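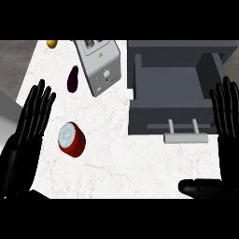 HELLELL, January

# Simulated Kitchen Trials: Frequently Asked Questions

The Quintana Laboratory compares robot hands, arms and controllers in simulated kitchens before any hardware is requested for the workshop. This page answers the questions most often received from partner groups and from students preparing a first submission. Questions about access to the physical arms should be sent to the workshop desk.

## General

**What is being compared in the current round?**

The current round compares two hand controllers, Fonico and Allance, on the same pair of black jointed hands. The hand model, the arm model and the counter layouts are identical for both. Only the controller changes between runs.

**Why are the trials run in simulation first?**

A simulated counter can be reset to the same starting state as many times as a comparison requires. It also allows a group to submit an early controller without risk to the fingers of the physical hands, which are slow to repair. A good result in simulation does not guarantee a place in the workshop schedule, but no controller is scheduled without one.

**Is a simple two-finger gripper accepted?**

Yes. Two-finger grippers are evaluated in a separate table. Their scores should not be set beside those of the jointed hands, as the permitted grasps differ.

## The Counter Layout

**Which objects appear in the layout?**

The layout shown at the head of this page has a red container with a white lid, an eggplant, a small yellow object toward the back of the counter, and a silver toaster. A dark gray appliance with a light gray bar handle stands at the back right. Other layouts use different items and positions, and the list supplied with each layout is the authoritative one.

**May a group move the toaster or the large appliance?**

No. Both are part of the fixed layout. A run in which either is displaced by an arm is marked as a contact fault, even if the assigned task is completed.

**Why is there open counter space at the front?**

Placement tasks need a clear area that both hands can approach. Groups have asked for a smaller area in order to make the tasks harder. The request is under review and will not affect the present round.

**Are the surface materials important?**

For controllers that use only joint positions, they are not. Controllers that rely on camera input should be checked against the marble surface before submission, including the veining. Several early entries were tuned on a plain surface and located object edges poorly when the counter was changed.

## Tasks and Scoring

**How many tasks are there?**

There are six tasks in the round. Each is attempted 50 times per controller, with small changes to the starting pose of the movable objects. The same set of changes is applied to both controllers.

**What counts as a successful grasp?**

The object must leave the counter, remain held through the transfer, and come to rest inside the target area. An object that is pushed into the target area without being lifted receives no credit.

**How is the eggplant treated?**

It is scored as a rigid object. The present physics settings do not model soft skin or bruising. Groups with an interest in soft contact should write to Esperanza Casado, who maintains the object library.

**Must both hands be used?**

Two of the tasks require both hands. In the others, the second hand may stay at its starting pose, provided that it does not block the view of the camera or touch the appliance beside it.

**Is there a time limit?**

Each attempt ends after 2000 control steps. Attempts that reach the limit are scored as incomplete and are reported separately from drops.

## Results

**Has either controller performed better so far?**

Allance completed 94 percent of its attempts on the lidded container task, the highest figure recorded for that task. Fonico has produced fewer contact faults near the large appliance. Results for the handle task are being rerun after an error was found in the joint limits of the right thumb, and earlier figures for that task should not be cited.

**Can results be reproduced outside the laboratory?**

Yes. The layout files, starting poses and scoring script are released together at the close of each round. Groups should record the version of the physics settings with their own results.

**Who reviews a disputed score?**

Disputes are reviewed by Soledad Pastor, who heads the evaluation office. A request must name the task and the attempt number and must include the run log. Screen recordings alone are not accepted.

**When may a revised controller be submitted?**

Revised controllers are accepted between rounds. A revision sent during an open round is held until the next one and is entered under a new version number.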